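Jandis

Clutter segmentation and pick planning for two-arm tabletop work

Jandis takes an overhead color image of a crowded table, splits it into objects, picks the next one to move, and hands a grasp and a path to whichever arm can reach it. It was written for our own bench and has been cleaned up enough that other people can run it. The episodes recorded while we were developing it are included as the Eskola set, described further down.

Status

Used daily by two people. The segmentation and planner interfaces are stable. The task scheduler is still changing, and config files written before February will not load without edits. Run the migrate script in tools on them first.

What is in the repository

perception: object masks, class labels, table plane fit
planning: grasp scoring, arm assignment, path search
control: joint-level controller and the safety stop
bamico: the viewer, which also replays logs
data: download script and index for the Eskola set
tools: calibration, migration, log trimming

Install

Python 3.10 or later on Linux. Clone the repository, make a fresh virtual environment, and install from requirements.txt. The controller has a small compiled part, so you need a working C++ compiler and CMake. If you only want to replay logs, install from requirements-view.txt and skip the compiler.

Run calibrate once before anything else, and again whenever the camera or either arm base has been moved. The result is saved to calib.yaml. Jandis refuses to start if that file is missing. It does not check whether the file is still correct.

How it works

Each cycle starts with one image taken with both arms paused. The segmenter returns masks, and any mask that overlaps an arm is dropped. The remaining masks are scored for how easy they are to grasp, with a penalty for anything touching a neighbor. The top 8 go to the planner. Each candidate is assigned to the left or right arm by reach, and the planner looks for a path that keeps the other arm clear.
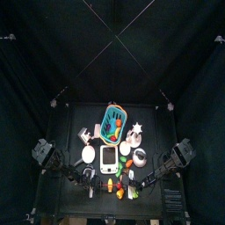 If no candidate has a valid path, the scheduler asks for a nudge: a short sideways push meant to open a gap. Nudges are limited to 2 per cycle. After that the run stops and writes its state to the log. Raise the limit with max_nudges if you like, but in our runs the extra pushes mostly moved things toward the edge of the table.

The planner gives up on a single path after 20 seconds. This is set by plan_timeout. Shorter values work fine on sparse tables.

The Eskola set

There are 235 episodes, all with toy kitchen items and toy food. Every episode has the overhead video, joint positions for both arms, gripper commands, the planner's candidate list for each cycle, and an outcome tag. The tag is one of done, partial, or stopped. Heikki Rissanen set the tags by hand from the video, and a short notes field says why when the tag is partial.

Masks are machine-made except in the test split, where Kaisu Lindqvist corrected them. Don't report mask scores on the training split as if it were ground truth.

Item names follow the list in data/items.txt. Toy vegetables were the hardest to name consistently, and early episodes use "green_veg" for several different things. We left these as they were.

Known problems

Dark objects on the dark tabletop get ragged masks, and handles are sometimes split off as objects of their own.

White items close together are often merged into one mask. Lowering merge_threshold helps, at the cost of more fragments elsewhere.

The segmenter has no idea of containers. It will mark a basket and the items inside it as separate candidates and may try to grasp the basket by its rim. Set ignore_classes to include basket if you don't want this.

Cables are not modeled in the planner. Keep them tied along the links and leave slack at the base.

Lighting changes hurt more than we expected. All training data was recorded inside a dark enclosure, and results on an open bench will be worse until you retrain.

Using Ziteo models

Models trained with Ziteo can be loaded by setting backend to ziteo and pointing weights at the exported folder. Class names have to match items.txt exactly, including underscores.

License and contact

The code is under the MIT license. The Eskola set is free for research use, with attribution to Lindqvist and Rissanen. Open an issue for bugs and attach the trimmed log and your calib.yaml. Questions about the tags go to Heikki, and everything else goes to Kaisu.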